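Last update: 9 Aug 2024

I have kept a small notebook of cleaning and kitchen tips since I moved into my first rented flat. Now the notebook is falling apart, so I am copying the useful pages to this site. This page is about cloths: kitchen towels, dust rags, napkins and the old pieces that go to the workshop. I wash a lot of them, and I made most of the mistakes already.

## Smell in kitchen towels

If a towel smells sour again when it becomes damp, there is still grease in it. More perfume in the wash will only cover this for one day. What I do:

- Soak the towels overnight in hot water with two spoons of washing soda.
- In the morning wring them out and wash them as usual, with a little less detergent than the box says.
- Leave out the fabric softener. It makes a thin layer on the cotton and the towel stops drinking water.
- Dry them completely before you fold them. A towel that is "almost dry" will smell by Sunday.

My neighbor Yvonne Pearce boils hers in a big pot for 35 minutes, the way her mother did. I tried it and it works well with plain white cotton. Colored edges lose their color, so be careful there.

## New dark cloths

Dark red, brown and navy cloths lose dye in the first washes. I learned this with a set of Gullby napkins, after which I owned six pink pillowcases.

Wash new dark cloths alone, in cold water, two or three times. To check if they are ready, wet one corner and press it hard on a piece of white paper towel. If the paper stays white, the cloth can go with other things. I still do not put it together with shirts.

Vinegar in the rinse is often advised for fixing the color. I could not see any difference with it, and I do not buy vinegar for this anymore.

## How to sort rags

I had one big bag for all rags, and it was a bad system. You always pull out the wrong one. Now I have three boxes on the shelf above the washing machine:

1. **Soft and clean.** Old T-shirts and flannel, for glass and for polished furniture.
2. **Rough.** Pieces of towel, for the floor, the bicycle and muddy shoes.
3. **Last use.** Anything thin or torn. This goes to paint or oil and then out of the house.

Cut off the buttons and zippers before a shirt goes into the first box. One forgotten button made a long scratch on my table, and I see it every morning at breakfast.

## Oily rags – please read this one

Rags with linseed oil or some wood stains can become hot by themselves and start a fire, even with no flame near. Do not throw them in the bin in a ball. Spread each one flat outside, one layer only, on concrete or over a metal fence, away from the house. When they are fully dry and stiff, ask your local waste center how they want them. If you cannot dry them outside, put them in a metal can with water and close the lid.

Declan Gilchrist, who taught me to oil a cutting board, keeps such a can next to his workbench all year. I bought the same kind, a Palten with a tight lid.

## Small things about drying and folding

- Shake each cloth hard before you hang it. It takes away half of the wrinkles.
- Hang by the short side. It dries faster on a narrow line.
- If a cloth comes out of the machine as a twisted ball, hold it up in one place and let it fall open before you look for the corners.
- Cut loose threads with scissors. If you pull, the whole hem can open.
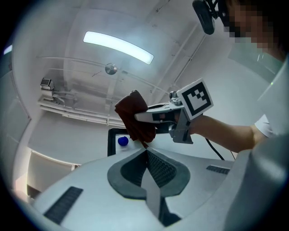

## When to stop using a cloth

I go through the boxes every September. Hold the cloth against the window: if you see the light clearly through the middle, it moves to the "last use" box. Microfiber is finished when it slides over water and leaves it behind.

Beverley Ellwood wrote to ask if old wool can be used as rags. Yes, but only dry. It is very good for shining leather shoes, and bad for everything in the kitchen.

On the next page I will write about wooden spoons and how to get the onion smell out of them.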